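Print this page | E-mail this page

Household Textiles, Unit 4: Bedding and How It Wears
Course handout, Brinier Evening College
Tutor: Corey Sutcliffe

Last time we finished on yarns, and I promised we'd get to the good part. Bedding is a lovely subject for a textiles course, as everybody owns some and hardly anyone has looked at it closely. Bring a pillowcase next time if you can – the older the better!

1. Thread count

Thread count is the number of threads running lengthways (the warp) added to the number running across (the weft) in one square inch of cloth. A plain cotton sheet with 80 one way and 70 the other has a count of 150. You can check this at home with a strong magnifying glass and a ruler, and I really do recommend trying it, because cloth looks completely different once you've had your nose in it.

Packets sometimes boast a count of 1,000. Threads have a thickness, so there is a limit to how many single ones will fit into an inch, and the very high figures usually come from counting each strand of a twisted yarn separately. A two-ply yarn gets counted twice, and so on. The sheet may still be perfectly nice, but the number has stopped telling you much. 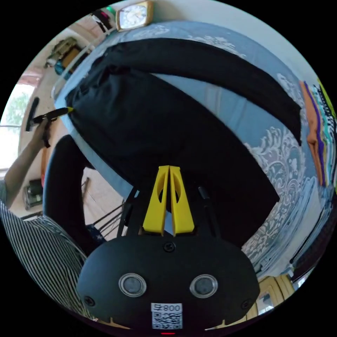 Does a higher thread count make a sheet last longer?
Fibre length matters more. Long cotton fibres can be spun into a fine, strong yarn with few loose ends, and those loose ends are where wear and bobbling begin.

2. Weave

Percale is a plain weave, one over and one under. It feels crisp and lets air through well. Sateen passes each thread over several before going under one, which leaves long "floats" on the surface. Those floats catch the light (that's the sheen) and they also catch on toenails, rings and cats. Twill has a diagonal line and drapes beautifully, though you'll see it less often on beds.

Have a go at drawing all three on squared paper before next time. Six squares by six is plenty for percale; give yourself more room for sateen.

3. Where the wear shows

A sheet rarely wears evenly. The middle goes first, where shoulders and hips rub, and then the fold at the top edge. Our grandparents dealt with this by turning sheets "sides to middle": cut down the centre, join the two outer edges, hem the new sides. It's a marvellous bit of thrift and we'll do a small one in class in September for anyone staying on.
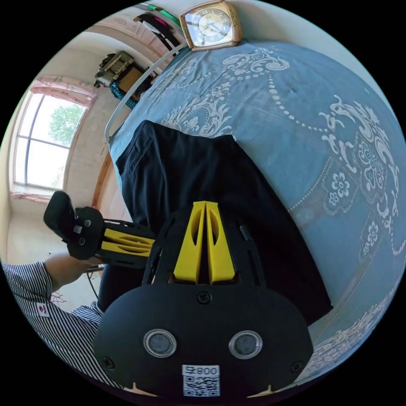 Fig. 2. At the bed.

4. Fibres compared

Linen is stronger wet than dry, which is why it stood up so well to the old wash-house. Cotton also gains a little strength when wet. Viscose goes the other way and loses a good deal, so treat it gently in the machine. Polyester hardly notices water at all – it dries quickly but holds on to body oils, and blended pillowcases can keep a smell after washing for that reason.

For washing, don't pack the drum tight. Cloth needs room to move or the soil simply shifts from one piece to another.

Reading

Grimshaw, chapter 6, on cotton grading. The diagrams of twist on page 67 are wonderful, do spend some time with them. The Bromard notes on linen are shorter and can wait.

Handout revised January 2023

Print this page | E-mail this page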